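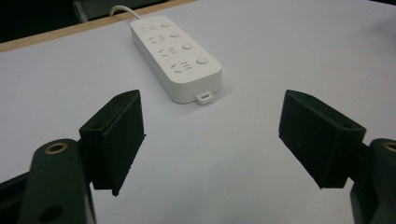
A white power strip on a white table with a pale wooden edge.

The Prosstead Racquets League is an amateur badminton league played in and near the town of Prosstead. It runs from the fall through May and is best known for its lively mixed doubles division, which draws players of nearly every age and level. Matches take place in school gyms and community halls, and the league has no permanent home of its own.

Format

Each team fields three mixed pairs. Every pair plays every opposing pair once, so a full match is made up of nine contests – a long and wonderfully noisy evening when two evenly matched clubs meet. Each contest is the best of three games to 21 points, and the winners take one league point. A bonus point goes to the team that wins the night.

Pairs are listed in order of strength before play starts and can't be changed later. A player who has appeared three times for a club's first team may not drop down to its second team in the same season.

Clubs

Visgate is the largest club, with 54 playing members and teams in all three divisions. Its quick, attacking style at the net has made it a favorite with visiting crowds, and its home games against Wurkby are among the most eagerly awaited dates on the calendar. Wurkby plays in a narrow hall with a low ceiling, where high clears are risky and flat, fast drives pay off beautifully. Visiting teams often need a game or two to adjust!

Prosstead itself enters two teams, both playing at the high school.

Zhong Cup

The Zhong Cup is the league's knockout event, open to all clubs regardless of division. It uses a handicap system in which the lower-ranked team may start each game with a lead of up to 10 points. The result is a thrilling tournament that any club can win, and third-division sides have reached the final more than once. The final is held in May at Visgate, where the hall seats 200.

Shuttlecocks

Feather shuttlecocks are required in the top division and in the later rounds of the cup. The lower divisions may use nylon ones if both captains agree before warm-up. The home club supplies them in either case.

Page last edited Aug 14, 2018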